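Herrera Opens Motherboard Repair Bench in Nurndale, Asks Customers to Doubt It

NURNDALE, June. Herrera, the independent computer repair shop, will begin taking in desktop motherboards for socket and connector repair this Thursday at 9 a.m. The company is making fewer promises about the service than its competitors do, and it would like customers to read the terms before they pack a box.

Most dead boards are not worth fixing. Herrera has said so for years at its front counter and sees no reason to stop saying it now that it has a bench to pay for. The new service is meant for a narrow group of faults: bent contacts in the processor socket, damaged retention hardware, broken headers and cracked connectors. Boards with burned power sections, liquid damage across a wide area or an earlier home soldering job will usually be sent back with a short note and no repair bill.

"I have read a lot of announcements about giving old electronics a second life," said Parvathi Iyer, owner of Herrera. "Some of those boards get a second life of about two weeks. We would like to know which ones before we take anybody's money."

The shop ran a trial before opening the service to the public. Staff collected 300 failed boards from customers, schools and the county recycling drop-off, and sorted them by fault. The largest pile was the one marked "cause unknown," and it stayed the largest after a second round of testing. Herrera does not offer repair on boards in that category. It will test them, report what was found and leave the decision to the owner.

Socket work gets the most attention on the new bench. The contacts are small, they bend easily and a board can look fine from arm's length with one of them out of line. The processor has to sit flat and the bracket over it has to press evenly. Technicians look at the screws and the bracket before they look at anything else, a habit that Marcus Holloway, bench lead, brought with him from his last job.
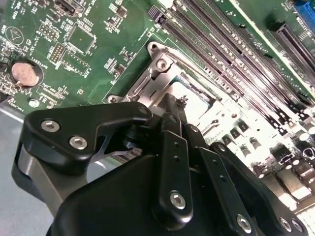

The CPU socket area of a green motherboard, with its silver metal retention bracket and screws.

"People want to hear that it was the chip," said Holloway. "Half the time they took the cooler off in a hurry and something got bumped. I can straighten a contact. I can't tell you it will hold for five years, and I don't believe anyone who says they can."

Herrera is also cool on the subject of cleaning kits, contact sprays and the many repair videos that recommend them. A spray will not fix a bent contact. Customers who have already used one are asked to write the product name on the intake form, even if it is embarrassing.

Pricing is flat. Inspection is free for boards dropped off in person, and shipped boards are charged return postage only. A standard socket repair is $95. If the board does not start on the bench after the work, there is no charge. If it starts on the bench and fails at home, the shop will look at it again once at no cost within 60 days, and after that the owner should think about a new board. Herrera sells no new boards and has no opinion on which one to buy.

Wahyudi Liem, who runs the computer lab at Trelturow, a job training center across town, sent in part of the trial batch. He describes the results as mixed.

"We got some machines back in use and we got a box of boards back that were still dead," said Liem. "At least the box had notes in it. The last place sent us an invoice and a sticker."

What to send: the bare board, with the memory, cooler and expansion cards removed. Leave the plastic cover on the socket if you still have it. If you don't, say so on the form and do not tape anything across the opening. Wrap the board in an anti-static bag and use a rigid box. Boards that arrive in a padded envelope will be inspected, but Herrera does not expect good news from them.

Processors should stay home unless the shop asks for one. Graphics cards, laptops, phones and game consoles are not part of this service, and no date has been set for adding them.

The bench can handle a limited number of boards each week. Boards dropped off in person and boards that come by mail go into the same line, and there is no paid rush option.

About Herrera
Herrera repairs desktop computers, printers and monitors for homes, schools and small offices in Nurndale. The shop has over 2000 customers on its books and closes on Sundays.

Media contact
Sumathi Suvarna, Herrera, Nurndale. Calls are returned after 2 p.m. Boards for review are not accepted through the press office.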